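Heat Loss from Household Drinking Vessels: Comparison of Four Lid and Wall Conditions

Final report, Thermal Measurements Laboratory
November 2024

Abstract

The cooling of hot water in ceramic and glass drinking vessels was measured under four conditions: open, covered, wrapped, and both covered and wrapped. Each vessel held 300 mL of water. Temperature was logged until the water reached 40 °C. Covering the vessel slowed cooling more than wrapping the wall did. A simple one-term cooling model fit the covered runs well but fit the open runs poorly above 60 °C, where evaporation is strong.

1. Introduction

A hot drink left on a table loses heat by four routes: evaporation from the surface, convection from the wall and surface, radiation, and conduction into the table. Introductory courses usually treat all of these together with Newton's law of cooling, which assumes that the rate of heat loss is proportional to the difference between the drink and the room. The assumption is convenient and gives a single constant for each vessel. It is less accurate when evaporation is a large share of the loss, as the vapor pressure of water rises much faster than linearly with temperature.

The purpose of this project was to find out how large the error is for ordinary vessels and which change, a lid or an insulated wall, has the greater effect. The work began in January as a short class exercise and was extended after the first results did not agree with the model.

2. Vessels and materials

Two vessel types were used. The first was a glazed ceramic mug from the Bistivwood tableware line. The second was a straight-sided drinking glass sold under the name Gridano. The mug has a thicker wall and a higher heat capacity, so it takes more heat from the water in the first minutes after filling. Both were stored at room temperature before each run.

Lids were cut from closed-cell foam sheet. Wall wraps were made from the same sheet and held with tape. The foam was supplied by Sinaga in one roll, and all pieces came from that roll. The mug wrap was notched to clear the handle, which left a small part of the wall bare.

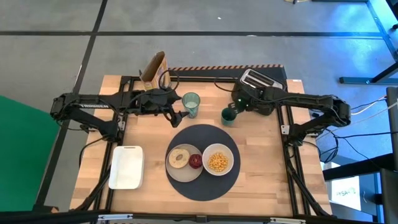 Temperature was read with a thermocouple connected to a Lultix logger. The tip was held at half the water depth by a wire support. In covered runs the lead passed through a slit in the lid. The logger was checked against an ice bath and boiling water before the first run and again after the last. No correction was applied, as the offset at both points was smaller than the display resolution.

3. Procedure

The room was closed and the ventilation was switched off before each run. Water was boiled, poured to the 300 mL line, and allowed to settle before logging began. The starting point for analysis was taken as the moment the reading passed 80 °C on the way down. This removed most of the variation caused by pouring.

A total of 36 runs were completed. Of these, 7 were rejected: some for a shifted probe, the others for a change in room temperature during the run. Rejected runs were not replaced. After trimming, the data set held 1676 readings.

4. Analysis

For each run, the natural logarithm of the temperature difference was plotted against time. If Newton's law holds, the plot is a straight line and its slope is the cooling constant. Lines were fitted separately above and below 60 °C.

For covered vessels the two slopes agreed within the scatter of repeated runs. For open vessels the upper slope was steeper in every accepted run. A second term based on the saturation vapor pressure was then added to the model. This removed most of the curvature from the residuals, although a small pattern remained in the first minutes, where the vessel wall was still warming.

5. Results and discussion

The order of cooling, from fastest to slowest, was open, wrapped, covered, and both. The order was the same for the mug and the glass. The difference between open and wrapped was small at high temperature and grew as the water cooled, which is consistent with evaporation controlling the early part of the run.

The glass responded more to wrapping than the mug did. The bare section at the mug handle may account for part of this, but the contribution of the handle was not measured separately.

Three sources of error should be noted. The water was not stirred, so a single probe may not represent the mean temperature. Humidity was not recorded, and it affects the open runs directly. The table surface was not insulated, and conduction through the base is included in every cooling constant reported.

6. Further work

Repeat runs should log humidity and weigh the vessel before and after cooling, so that evaporated mass can be compared with the fitted term. A second probe near the surface would show whether the unstirred water forms layers under a lid.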